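Le concours des jeunes éleveurs de Vilmont a réuni cette année 60 participants de 9 à 20 ans, venus avec leurs génisses et leurs agneaux. C'est la première fois que la coopérative Foltaswood organise la manifestation dans la halle d'Olcombe, après la fermeture de l'ancien champ de foire.

Le jury a travaillé pendant deux jours. Il a jugé la conformation des animaux le premier jour, puis la présentation au licol et les connaissances en alimentation. Dans la catégorie des génisses laitières, les notes étaient très serrées – il a fallu un second passage pour les cinq premières.
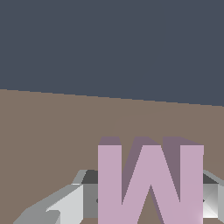 ## Des bourses pour la formation

La fondation Magnusson a remis des bourses pour un montant total de 3464 euros. Cette somme est partagée entre cinq candidats qui suivent, ou vont suivre, une formation agricole. L'argent peut servir à payer les frais d'inscription, le matériel ou le transport jusqu'au lieu de stage.

Les lauréats doivent envoyer un court rapport à la fondation avant la fin de leur année scolaire. Les dossiers pour la prochaine édition, prévue de nouveau en novembre, seront disponibles au bureau de la coopérative et dans les lycées agricoles du secteur.

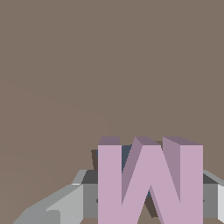

*Lettre « W » en relief, rose lilas, image de synthèse.*

Publié le 2019-11-28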